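Teleop demos: my arm learns the U block fine but gets lost on the pegs

Posted in Manipulation and Teaching
October 14, 2021

Tamara Tudose
Hi all! I've been teaching a small arm at home to do assembly tasks from demonstrations and I am completely hooked. I drive it with a Mirent hand controller, record the whole thing, and then train on the recordings with Sustiteo overnight. Watching it try something I showed it with my own hand the day before is the most fun I've had since I learned to solder.

My task has two stages. First the arm puts a green U-shaped block into the slot on top of a purple box. Then it's supposed to pick up the red peg, and after that the blue one, and hand them off to the side. I have 40 demos of the full run. Stage one is great. Stage two is a mess: the gripper goes down between the two pegs and closes on air, or it nudges one and then hovers.

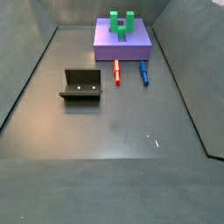 My layout at the handover between stages, U block in the slot, pegs still to do.

The pegs lie in front of the box in pretty much this spot every time, give or take. I don't use a jig for them, I just put them down by hand. Sometimes I drive to the red one first and sometimes to the blue one, depending on which feels easier from where the arm ended up. Do I just need a lot more demos? I've seen people mention 700 and my thumbs hurt thinking about it!

Rosalba Donati
Oh, I love this task! And please rest your thumbs, you don't need 700.

I'd bet on the order you pick the pegs in. If some of your recordings go left to the red peg and others go right to the blue one from nearly the same starting view, a simple policy can end up blending the two, and the blend of left and right is the gap in the middle. That matches what you're seeing almost too well. Pick an order (red first, always) and throw out or re-record the demos that break it. You may only have 25 or so left, and I'd still train on those before recording anything new.

Next, split the recordings at the point in your photo. Once the U block is standing in the slot and the gripper has let go, stop, drive the arm to a fixed spot above the floor, and start a new clip. Your stage two clips then all begin from the same pose. I did this on my Manole arm and the difference was huge, I was dancing around the garage.

Your pegs are lying side by side and close together, so also think about how you come in. When I drive by hand I tend to swoop in sideways since it feels natural on the stick, and then the finger bumps the neighbor. Go up, line up over the peg, turn the gripper so the fingers straddle it, pause for a beat, go straight down. Do it the same way each time even when it feels slow.

Then add variety on purpose. Record 7 extra demos with the pegs turned a little, and 3 where you start badly, too far left or too high, and correct it. Those recovery clips teach it what to do when it's off, and right now I suspect it has never seen that.

plultbridge_fan
check your camera didnt move. mine slipped a tiny bit in March and every grasp was off by a finger width, took me forever to spot. also what frame rate are you recording at

Tamara Tudose
Thank you both!! Rosalba, I went through the recordings and my order is all over the place, so that's tonight's job. I had never thought of recording a bad start on purpose. Camera mount is tight, I checked. Frame rate is whatever Sustiteo sets by default, I'll look it up and post it here.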